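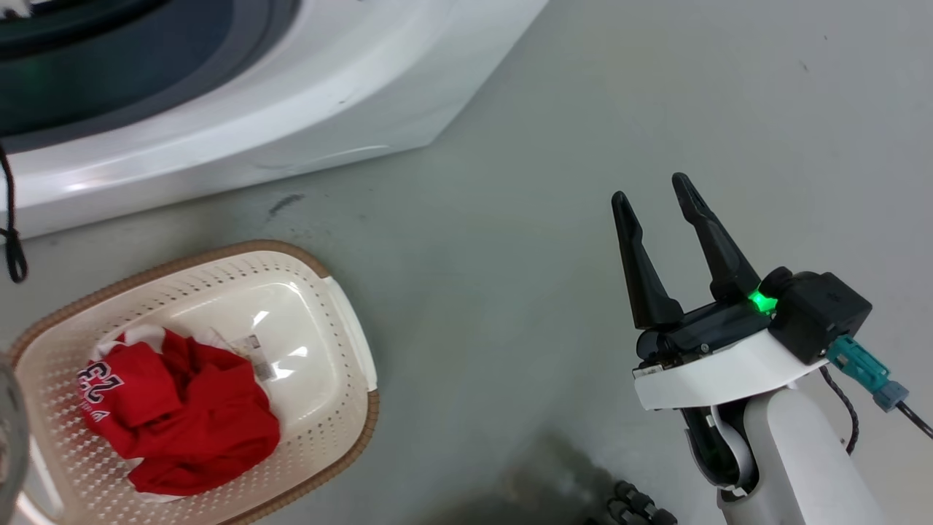

El 23, en el cesto, junto a la lavadora.

En julio me apunté a la liga de baloncesto de veteranos del barrio, categoría en la que se entra a partir de los cuarenta y de la que se sale, por lo que voy viendo, en camilla. Llevaba 16 años sin botar un balón. El equipo se llama Ateritz, como el bar que nos paga el arbitraje a cambio de que luego nos bebamos allí el doble de lo que cuesta.

El primer entrenamiento fue a las ocho de la tarde, con 28 grados en el pabellón y una sola ventana que se abre con un palo. Catrin Dafis, nuestra entrenadora, galesa y con una paciencia que no pienso poner a prueba, nos mandó correr diez minutos para entrar en calor. A los cuatro ya estábamos dentro del calor, muy dentro, y dos compañeros fingían atarse las zapatillas. Yo era uno de los dos.

Lo que más me ha sorprendido es lo poco que recuerda el cuerpo. La cabeza sí: veo el pase, veo el hueco, veo al pívot rival girarse tarde. Doy la orden y las piernas contestan por correo ordinario. Cuando llego al hueco, allí ya hay un señor de Brirden de casi dos metros que me pide perdón antes de taponarme.

Perdimos el debut por 80 a 41. Metí cinco puntos, tres de ellos en un triple a tablero que no tenía intención de dar en el tablero. Lo celebré como si lo hubiera ensayado - mi mujer, en la grada, miraba el móvil - y en la jugada siguiente me pitaron pasos.

Después, en el bar, se analizó la derrota con bastante más intensidad de la que habíamos puesto en defensa. Hubo quien pidió zona 2-3 y quien pidió otra de calamares. Catrin dibujó algo en una servilleta, la servilleta se manchó de alioli y ese sigue siendo nuestro sistema de ataque.

También está el asunto de la ropa. De joven metía la equipación en una bolsa y mi madre se ocupaba del resto mediante algún procedimiento que nunca investigué. Ahora sé que a una camiseta de deporte le va mal el suavizante, que conviene lavarla en frío y que dejarla hasta el día siguiente en el maletero tiene consecuencias para toda la familia.

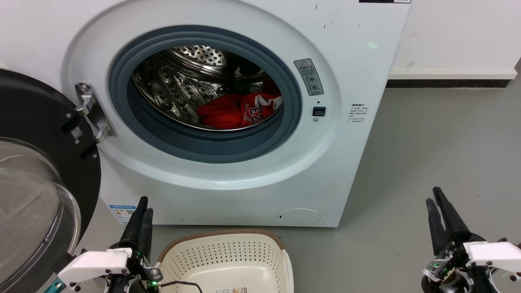 Lo que viene

El próximo partido es contra Mudari, que el año pasado quedó penúltimo. El último fuimos nosotros, así que en el grupo de mensajes ya se habla de derbi. He comprado una rodillera y he prometido en casa no volver a tirarme al suelo a por un balón perdido, salvo que me caiga yo solo, cosa que ya pasó en el calentamiento.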